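Site Visit Report: Tabletop Sorting Demonstration, Rokham Open Day
Prepared by Itzel Becerra and Dulce Cuevas
Course project, automation module

1. Purpose

Our project group is designing a pick-and-place cell for mixed small goods. In July we attended the open day at the Rokham lab in Nenddale to see how an existing setup deals with objects of different shape and stiffness. Philomena Kwofie ran the demonstration and answered questions afterward.

2. Setup

The demonstration used a white tabletop with a black curtain behind it. One arm reaches down over the table and carries a parallel gripper with two fingers. A second arm is clamped to a black platform at the side. The objects were deliberately mixed: rigid cubes, a stuffed toy, a sponge-like block, a bowl and several items with no regular outline.

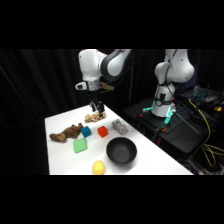

Each run had a limit of 70 seconds per object. Kwofie told us the lab had logged 1,495 grasp attempts since the start of the year, and that soft objects accounted for most of the failed ones. We were not given the breakdown and have not used the figure in our own estimates.

3. Observations

The cubes were handled without trouble. Their faces are parallel, so the fingers close flat against them and the approach angle matters little. Soft objects were slower. The gripper came down, paused, and sometimes rose again for a second approach — Kwofie said the pause is the pose estimate being refreshed.

We watched 11 runs. In 5 of them the arm needed more than one approach to the same object. The bowl was picked up by the rim each time.

4. Relevance to our project

Our cell (working name Jakwood) was planned with a single fixed camera. After the visit we added a wrist camera to the parts list and widened the table margin, as objects near the edge left little room for the fingers. Soledad Montes is revising the gripper drawing. Finger pads are still undecided, pending a price from the supplier.

Kwofie has agreed to look at our test plan before the next review.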